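Moisture Movement in Kitchen Cabinet Doors
Student project report, Rozália Polák
Submitted August 5, 2023

1. Background

Solid wood swells and shrinks across the grain as the humidity of the surrounding air changes. In a kitchen the changes are frequent, and the doors closest to the stove and sink are exposed to most of them. A door that fits in winter may bind in summer. The project compared two surface finishes to find out which one slowed the movement more.

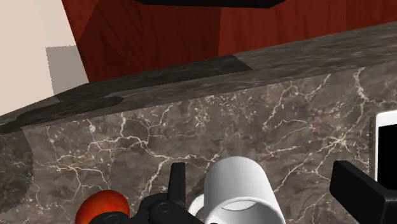
2. Method

Test panels were cut from a single board and planed to the same thickness. Half were coated with Trutix oil and half with Auer varnish, both applied to all faces and to the end grain. The panels were conditioned in a closed chamber and then moved to a second chamber at 67 percent relative humidity. Width was measured with a digital caliper at marked points. Each panel was 317 mm wide at the start of the test. Readings were taken once a day for 4 weeks in March.

3. Results

The oiled panels gained width quickly in the first week and then leveled off. The varnished panels moved more slowly and were still gaining at the last reading. Final widths therefore cannot be compared directly.
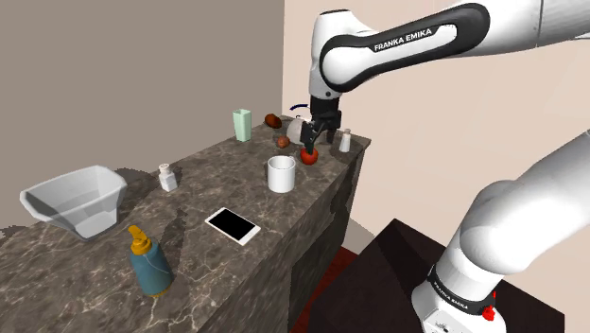
4. Sources of error

The chamber door was opened for every reading, and the humidity took up to 2 hours to recover. Varnish thickness was not measured. One oiled panel cupped during the test, and its readings were left out of the averages.

5. Further work

The test should be repeated over a longer period, with a drying stage added at the end. Uncoated control panels should also be included.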